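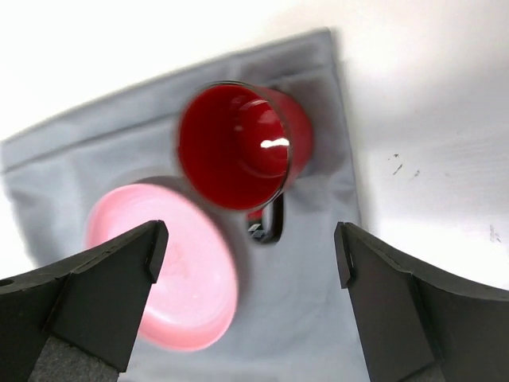
Holten place setting, item 369. Red mug and pink dish on the gray cloth.

The Holten place setting covers one person at the table: a plate, a mug, copper-toned flatware and a cloth placemat. It is meant for everyday meals and is packed in one box. Order one box for each seat.

The plate has a shallow raised rim that keeps sauce and crumbs where they should be. The mug is part of the Jakis line and holds 15 ounces, enough for a full serving of soup. It comes in red with a dark rim and a dark handle. Replacement mugs are sold separately as item 448.

Placemats come from Taheri and can be bought without the rest of the setting. Wash them on a cool cycle with similar colors and lay them flat to dry. A light pressing takes out fold lines from the box.
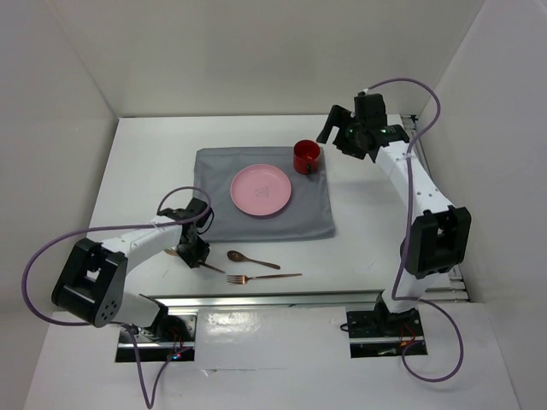 The Kastura flatware is sized for a full dinner plate, and the handles are slim and plain. Wash it by hand and dry it right away, and keep it away from scouring pads. The finish was chosen to go with the warmer plate colors. With the pink plate on the gray mat and the spoon and fork lying in front of it, the copper tone is easy to compare with both. The plate also carries a faint emblem in the center, only slightly darker than the pink. It is part of the design - please do not return a plate on account of it.

To lay the setting, spread the placemat first and put the plate near the middle. The mug goes at the far right corner, with the handle turned toward the diner. Flatware can go on either side of the plate.

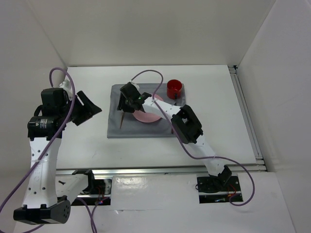 One buyer wrote to us in September that the mat was wide enough for the plate and mug together but that she moved the mug off it for bigger meals, and she asked if a longer mat was planned. A longer mat is being tested now and will be listed with the other Taheri linens when it is ready.

Settings ship within 3 business days. Unused pieces may be returned in the original box. If a plate or mug arrives chipped, send us the item number from the label and we will replace that piece without a return. Stock and colors on this page were checked in February 2021.

Contact Holten | Copyright Holten Tableware | Back to top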